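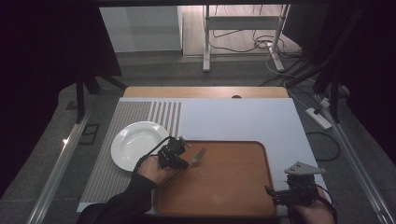 Can a Machine Clear the Table Yet?
Monday, September 25, 2023

The question of whether machines are ready for household chores is usually answered with a film of something spectacular. This blog prefers table service. A fork, a plate and a tray make a fair examination, and it is one that most children pass before they start school.

My interest in the matter is professional. I was responsible for the dining rooms of the Fludham residence for several years, and the question of automation came up at every budget meeting. My colleague Surachet Phuthong was in favor of it. I was not, and I have since moved some distance toward his position.

The fork is the first difficulty. It is thin, it lies nearly flat, and it shines. A person slides a fingernail under the handle without thinking. Two stiff fingers must come down at the correct height or they close on nothing. The present method of teaching is sensible: a person holds the grippers and does the work by hand, many times over, and the machine learns from the record. Surachet and I differ on how many repetitions should be required. He would accept 50 for a single utensil. I would ask for more, with the plate moved each time.
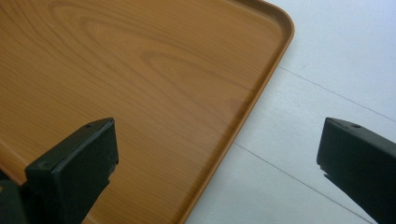
A tray presents another kind of problem. One finger must go inside the rim and the other outside it, and the load must then stay level while it travels. Our dining staff carried trays with 5 settings on them through a swinging door. I know of no machine to which I would give that door.

My assessment, for those who write to ask, is as follows. Sorting clean cutlery is within reach. Setting a single place is close — provided that the table is always the same table. Clearing after a meal, with food on the plates and people still seated, remains the work of people.

Manee Wannasri has asked whether the same applies to the packing benches at Lenbridge. I have not visited them since December and will reply to her separately.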